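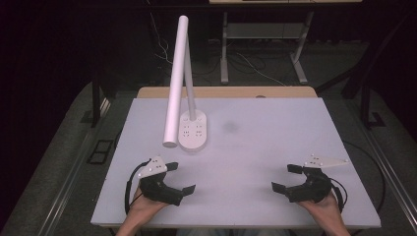 Eoin Heffernan
Workplace safety inspector, Plosmont site

Pre-use checklist: desk lamp task, hand-held grippers
October 25, 2019

Scope: lamp handling at the bench, as part of the Hurby chores work. Chores on the list: tilt the head, turn the lamp on and off, move it to a marked spot, wipe underneath. The question from Lungile Le Roux's team is whether a machine can be trusted with any of them yet. My part is whether the bench is fit to work at.

1. Lamp stands level, base flat on the board
OK.

2. Hinge holds the head at the set angle
Check by hand before each session. Zsolt Fülöp wants the head left low for the first runs. No objection.

3. Touch controls clean and reachable
OK. Four marks on the top of the base, two rows of two. A person finds these with a fingertip. A square gripper tip is a poor match for them, and I would not sign off switching by machine until somebody shows me it can press one mark and leave the other three alone.

4. Gripper cables clear of the lamp
Comment. One cable loops at the left hand and the other curves off to the right past the table edge. Keep both out of the sweep of the arms when the lamp is being shifted.

5. Cables on the floor
Action. There is a bundle trailing under the metal stand behind the desk. Tie it up or cover it. Orlando Ticona to do.

6. Work surface
Minor. Grey smudge on the board to the right of the lamp base. Wipe down and see if it lifts. If wiping is going to be one of the tasks, start from a clean board.

7. Gripper fingers: screws, tips, cracks
Check both pairs. Look into the screw holes on the upper faces as well as at the tips.

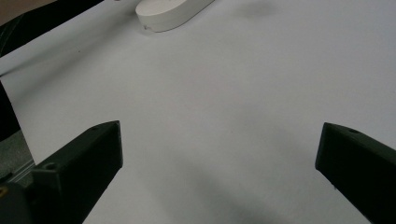 Item 7. Fingers open, nothing held, white oval object ahead.

Tips are squared off and flat. Fine for a block or a box. On a thin post or a rounded lamp head I would expect slipping, so go slowly and keep the lift low.

8. Stop procedure
Agreed verbally with Tadhg Cronin — now needs writing down and pinning up by the desk.

Result: pass for hand-held work, with items 4 and 5 put right first. Not passed for unattended running. Of the chores listed, moving the lamp looks closest to ready and the touch controls furthest off. Next check in February, or sooner if the fingers are changed.

E. Heffernan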